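The Second Arm

Marloes Jansen had the key to the Bokerden on Wednesdays, so that was when they worked. It was a long brick building behind the bus depot, let by the month to anyone who would sign for the fire extinguishers. The bicycle people had the front. The potters had the middle, where the floor was good. She and Teun Dewulf had the back, with one radiator and a door that had to be lifted before it would open.

They were building fans. More exactly, they were trying to get two robot arms to build fans, because Teun had sold a hundred of them to a man who kept mushrooms.

"A hundred," Marloes had said, when he told her.

"Small ones. For the growing rooms. He wants them quiet."

"And who's putting them together?"

Teun had looked at the arm. There was only one then, the silver one, which they had bought from the liquidators at Warkwood along with a pallet of bolts they still hadn't opened. It had cost them 3,000 euros, and Marloes had paid more than half. She kept the receipt folded in the back of her diary. She did not think he would cheat her. She liked to know where it was.

The dark one came in April, from Prakash Salian, who said it had been in his garage since his brother moved out and he would sooner have the space. He brought it in the back of the car with the seats down and a duvet over it. He would not take money for it. He asked if he could come on Wednesdays.

"You don't have to ask," said Teun.

"I'm asking her," said Prakash.

Marloes said he could come. After that there were three of them, and the work went more slowly, but they stayed later.

The job was simple to say. Each fan had a motor, a round board, and a harness or two to join it to the rest. One arm was to bring the parts and the other was to hold the board still while the plug went in. A person could do it in less time than it took to explain. Marloes had done eleven by hand one evening to see how it was done, and her thumbs had been sore the next morning at the school, where she taught geography.

The arms could not do it at all. The silver one could pick up a board and put it down. It did this well. The trouble came when it had to hold the board and be pushed against. It would give way a little, the board would turn, and the plug would go in beside the socket instead of into it, or not go in, and the dark arm would carry on pressing as it had been told.

They broke two boards in the first week like that. Teun put them in a jam jar lid on the windowsill. He didn't say what for.

"It needs a jig," said Prakash.

"It doesn't need a jig. If I wanted a jig I'd have bought a press."

"Then it needs a softer floor. It slides on the steel."

Teun thought about this and went home without answering. The next Wednesday he had a piece of white foam with him, cut to fit the tray, and he laid it in without saying whose idea it was. Prakash watched him do it and went to fill the kettle.

They tried it at half speed, then a little over half. The board stayed where it was put. The plug still missed, though by less, and Marloes wrote down by how much. She had a school exercise book for it with squared paper. On the cover she had written BRESTAVOV, after the town in the film they had all been watching, a chapter at a time, on Prakash's phone while things charged. It had become the name of the job. Teun said it on the phone to the mushroom man once and had to explain.

The mushroom man was called Fuad Kahsay. He came to see them near the end of the month. He had driven an hour and he was wearing a clean shirt. Marloes had imagined someone older. He shook hands with all three of them and stood with his hands behind his back, as people do in museums, while Teun started the arms.

It was not a good evening for it. The dark arm went to the wrong bin, stopped, and seemed to consider. Then it went to the right bin and closed on nothing.

"It does that," said Prakash.

"What does it do after that?" said Fuad.

"It does it again."

It did it again. Teun pressed the stop and said there was a setting. He sat down at the laptop with his back to them. Marloes made tea, and Fuad drank his standing up and told her about the rooms, which had to be kept damp and dark, and how the old fans had rattled so that his wife could hear them from the house. He had 732 bags hanging in there now. The noise didn't hurt the mushrooms, he said. It was his wife it hurt.

"When do you need them by?" she asked.

"He said June."

She looked at Teun's back. He had told her September.

She said nothing about it while Fuad was there. When he had gone she washed the cups, and Prakash, who could tell, said he had to move his car and was a long time moving it.

"You said September to me," said Marloes.

"I thought we'd be quicker than this."

"That isn't what I asked."

"You didn't ask anything."

She dried her hands. The radiator was ticking. Through the wall she could hear the potters, who had a class on, laughing at something.

"I've got exams to mark in June," she said. "I can't be here every night in June."

"You won't need to be. That's the whole point of them." He meant the arms.

She put on her coat and went home on the bus. She had left the exercise book on the bench and thought about it for most of the way.

Prakash rang on the Sunday. He said he had been in, that Roos Meijer from the bicycles had let him through the front, and that he thought it was the cable. The dark arm's cable was catching at the top when it swung out and pulling the whole thing a finger's width to one side. He had tied it back. He wanted her to come and see, and he wanted the numbers from before, and he couldn't read her sevens.

"Does Teun know?"

"He's here. He's been here since nine. He's sorry, I think. He's swept the floor."

She went in. The door had been planed and it opened without lifting. Teun was at the bench sorting harnesses, the grey and white in one bin and the red and black in another, and he moved up to make room for her.

"I rang Fuad," he said. "I told him fifty in June and fifty in September."

"What did he say?"

"He said that was what he'd expected when he saw it."

She found the book and sat down. Prakash stood on the other side of the table with his hand near the stop. The silver arm came in from the right, low over the tray, and took the edge of the board in its two white fingers. 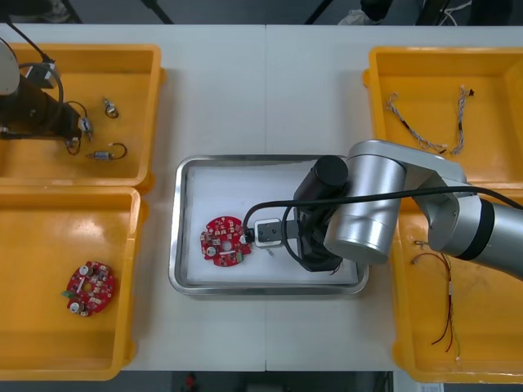
"What was it last time?" said Teun.

She turned back a page. "Four millimetres. Before that it was six."

"And the first week?"

"I didn't measure the first week. You broke them."

He nodded. The dark arm started across, and all three of them leaned in. Prakash had to be told to get his head out of the way. The plug went down. There was the small click that she knew from her own thumbs, and the arm let go and went back to where it lived.

None of them spoke. Teun reached out and gave the harness a pull, not a hard one, and it held.

"Again," said Marloes.

They ran it again with the next board and it held. The third one missed. The fourth went in crooked, and Prakash said crooked counted, and Teun said it didn't, and she wrote it down as crooked. Roos Meijer came through from the front with grease up to her elbows to ask if they were going to be long, as she had the alarm to set. She stopped to watch one go in.

"Is that it?" she said. "Is that all it does?"

"That's all it does," said Teun.

"How many have you got to do?"

"Fifty. Then another fifty."

Roos said she would leave them the alarm code, and wrote it on the back of a puncture kit. It was 314 and then the star. She told them the back light stuck and to hit it low down.

Marloes ruled a line under the morning's figures and started a fresh page. She put the date at the top and made her sevens with a bar through them. Teun had gone to see if there was any milk.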